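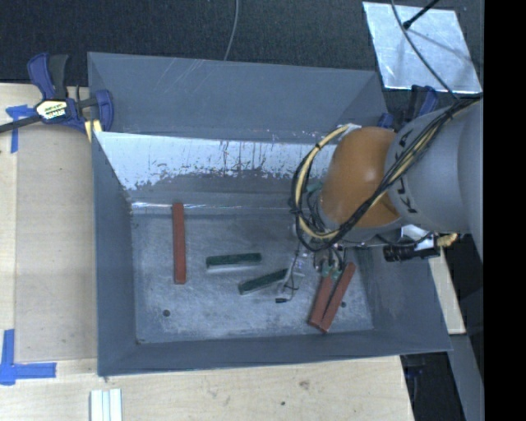 Braço KUKA sobre caixa de chapa cinzenta.

Pedido de suporte: salários em atraso não lançados após retoma dos pagamentos
Produto: Riltico Vencimentos, módulo de Atrasados
Entidade: Serviços Municipais de Wutthorpe
Aberto por: Shirley Horrocks, processamento salarial
Técnica responsável: Beryl Tindall
Data de abertura: 2022-12-15
Prioridade: alta
Estado: resolvido, a aguardar confirmação no próximo processamento

Descrição inicial (S. Horrocks)
O município retomou o pagamento dos vencimentos suspensos desde julho. O acordo assinado com o sindicato prevê a regularização em prestações mensais, pagas com o vencimento corrente em rubrica própria. Ao correr o processamento, 57 trabalhadores ficaram sem a prestação de atrasados. O vencimento corrente está correto em todos. O ficheiro bancário ainda não foi enviado. O sindicato pediu a lista dos valores antes da transferência e não a podemos entregar neste estado.
O registo do processamento termina com "concluído sem erros".

Resposta (B. Tindall)
Não enviem o ficheiro bancário e não reabram o mês. Preciso do seguinte:
- exportação da tabela de acordos em vigor;
- registo detalhado do processamento, com o nível de diagnóstico ativo;
- recibo provisório de um trabalhador afetado e de um não afetado, da mesma categoria.

Resposta (S. Horrocks)
Anexados. Os afetados são todos do armazém de Dreltgate ou das oficinas de Pearce. Na sede não há nenhum caso. Nas oficinas há também trabalhadores com a prestação bem lançada, portanto o local, só por si, não explica.

Análise (B. Tindall)
Comparei os dois recibos. O trabalhador não afetado tem um único vínculo desde a admissão. O afetado passou de contrato a termo para contrato sem termo em agosto, com novo número de vínculo. O acordo de atrasados foi carregado no vínculo antigo, onde a dívida nasceu. O módulo só percorre vínculos ativos à data do processamento e ignora os restantes sem gerar aviso.
Filtrei a exportação por vínculo cessado com acordo em aberto. Resultado: 57 registos, os mesmos da lista da Shirley.

Teste 1
Reativação do vínculo antigo num trabalhador, em ambiente de testes. A prestação foi lançada, mas o vencimento base saiu em duplicado. Rejeitado.

Teste 2
Lançamento manual da prestação como abono avulso. Valor líquido correto. O saldo do acordo não é abatido e a retenção é calculada como se o montante pertencesse ao mês corrente. Rejeitado.

Teste 3
Transferência do acordo para o vínculo ativo pela função "Sucessão de vínculo", mantendo o período de origem. Prestação lançada, saldo abatido, retenção imputada aos meses a que a dívida respeita. Aceite.

Resposta (S. Horrocks)
A quota sindical incide sobre os atrasados? No Teste 3 aparece descontada sobre o total e o acordo diz que a quota dos meses em dívida é regularizada à parte.

Resposta (B. Tindall)
A incidência vem da ficha da rubrica. Está marcada por omissão. Retirem a marca em Tabelas > Rubricas > Atrasados > Incidências e gravem antes de recalcular. A alteração não mexe nos recibos já fechados.

Procedimento aplicado em produção
1. Cópia de segurança da base de dados.
2. Remoção da incidência de quota sindical na rubrica de atrasados.
3. Execução de "Sucessão de vínculo" em lote, com a lista filtrada. Duração: roughly não aplicável ao registo; ver diário de operações.
4. Recálculo parcial, apenas para os trabalhadores da lista.
5. Emissão do mapa de conferência por local de trabalho.
6. Nova geração do ficheiro bancário. O anterior foi anulado.

Verificação (S. Horrocks)
Mapa conferido contra o anexo do acordo. Dreltgate e Pearce sem diferenças. Lista entregue ao delegado sindical e ficheiro aceite pelo banco.

Notas finais (B. Tindall)
Ausência de aviso registada como defeito. A correção prevista acrescenta uma linha ao diário sempre que exista acordo em aberto num vínculo cessado. Até lá, correr o filtro antes de cada processamento. O pedido fecha automaticamente se não houver resposta após o próximo mês processado.

24 partilhas | 3 comentários
Suporte Riltico | Contacto | Todos os direitos reservados | Voltar ao topo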